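4.2 Handling of small molded parts on the sorting surface

The second part of the study looked at what people do with small hard parts once they leave the storage tray. We were interested in how the part is set down, which way up it ends, and how long it takes to find the right face again. The work was done at the Stamden site in July, on an ordinary wooden bench top with no mat or fixture.

Each session used parts from the Brasby set. These are handle-like pieces in two colors, long in one direction and narrow in the other. The color split matters for this section. In the earlier trials with the Pikolura set, which is a single gray, participants often had to turn a part over more than once before they could tell the left side from the right. With two colors the side could be read at a glance, at least in good light.

Parts were presented in one of two ways: lying flat on the wood, or held upright. Lying flat was the quicker position to set up, but the end of the part was harder to read. Upright took longer to arrange and made the shape of the end plain, so we used it for all orientation checks. A total of 51 parts went through the check, and 17 of them were later repeated with the bench turned a quarter of the way round to change the direction of the light.

We did not ask participants to work fast. They were told to stop when they were sure of the part, say which side was which, and move on to the next one. Sessions were kept short - long runs in the Pikolura trials had led to careless answers near the end. Answers were written down by a second person and were not read back until the session was over.

Two features were used to name the sides. The first was color, with the blue side taken as the left in the standard view. The second was the small hole near the top of the blue side, which served as a backup when color alone was in doubt. The slanted top end was noted but not scored.

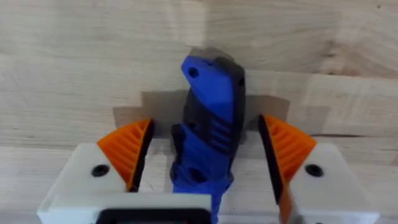
Figure 3. A two-color part in the upright position, blue side to the left, with the hole near its slanted top end.

Alaric Pettigrew, commenting on an early draft, argued that the hole should have come first and the color second, as color is lost under the yellow lamps used in many workshops while a hole can still be found with a fingertip. We kept the order as it was for this study but scored the two features separately, so the results in Section 4.3 can be read either way.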